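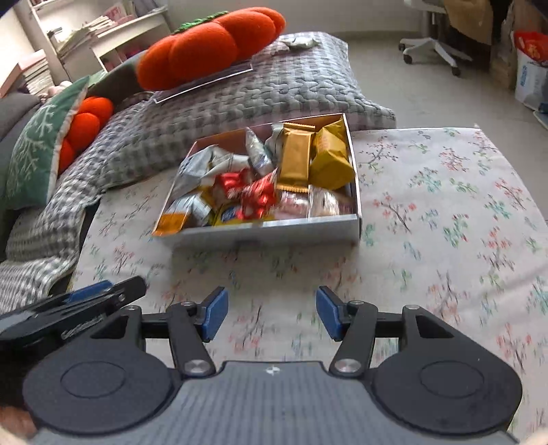
A hand-held gripper with two blue finger pads, near an open box of snacks and candies on a bed.

Hand-held demonstration is a way of teaching a robot a task in which a person does the task with a gripper held in the hand. A camera on the gripper records the work, and the recordings are later used to train a control program for a robot arm with a similar gripper. It is one of several methods grouped under the name learning from demonstration.

Methods

In kinesthetic teaching, the person takes hold of the robot arm and moves it through the task. In remote control, also called teleoperation, the person steers the arm from a distance with a joystick, a headset or a second, smaller arm. Hand-held demonstration needs no arm during recording, so it can be done in homes, shops and kitchens. The drawback is that a person may move in ways the arm cannot follow – reaching too far, for instance, or turning the wrist too fast.

Recording

A single recording is usually called an episode. It holds the camera images, the path of the gripper and the opening between the fingers at each moment. Common household tasks include sorting small packaged goods, folding cloth and clearing a table. Wrappers and soft packets are considered hard, as they bend when gripped and reflect light.

The Drumis collection, put together by Samah Tawfik and Reda El-Sayed, has 3,000 episodes from 9 homes. Of these, 356 were left out of the final release, mostly for lost tracking – the path of the gripper could not be worked out from the images.

Mixed use

Some projects combine methods. Yae Tamura's Kamia project used hand-held recordings for the bulk of its training and added a small set made by remote control, mainly to cover mistakes and how to recover from them.

See also

Teleoperation
Imitation learning
Robot end effector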